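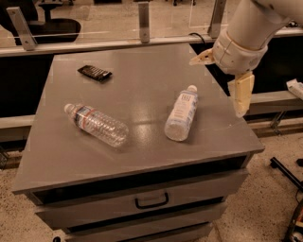 Two bottles on the grey cabinet at Clotis in Bruldale, with the white arm waiting, gripper open, over the rear corner.

Two fingers, one bottle and a lot of patience

4/19/22

When I came to the Clotis workshop in Bruldale, I expected to see fast machines. I spent most of my visit looking at a water bottle which lay on its side.

The workshop is small and it does one kind of job. Makers of grippers send their products, and Clotis tries them against each other on the same arm, with the same objects, and writes down the results. The two candidates during my visit were the Aidoo, with plain parallel fingers, and the Brakeo, which has softer pads and costs more. Both makers say their gripper is ready for mixed household goods. Clotis has its own opinion about what "mixed" should mean.

Standing bottles, I learned, are almost too kind. The gripper comes from the side, closes, and the job is done. A lying bottle asks for more decisions. The arm must come from above, turn the wrist to the angle of the bottle, and go low enough to hold it without touching the table with the fingertips. With a clear bottle there is another problem, which belongs to the camera. Ribbed plastic throws small highlights everywhere, and the software can take a bright line for an edge. The more cloudy bottle gives it fewer such lines to choose from.

The glossy table top makes its own trouble. I asked why they do not cover it with a dark cloth, and the answer was that customers have glossy tables too.

Each gripper gets 1,000 attempts. It is a slow programme, started in September, and after every 14 attempts the objects are placed again by hand, at new angles. A failed grip is not simply called a failure. The notes separate a slip, a push, a miss and a crushed bottle, and I found these notes more interesting than the total score. The Aidoo misses seldom but it pushes light objects away before it closes. The Brakeo holds better once it has contact, yet its thick pads need space, and flat things are difficult for both. For something low like a packet there is so little side to hold that a few millimetres of height decide everything.

The controller also has its part in this. With the first settings the fingers closed at one speed until they met resistance. Now they slow down near the object, which adds over 2 seconds to each grip. The team accepted this without much discussion - a crushed bottle costs them more time.

I tried the manual control myself, with the Aidoo fitted. My first bottle rolled away from me. My second one I lifted, rather crooked, and put down again close to the place where I had found it.

The comparison is still running, and Clotis will not name a winner before both grippers have finished their attempts.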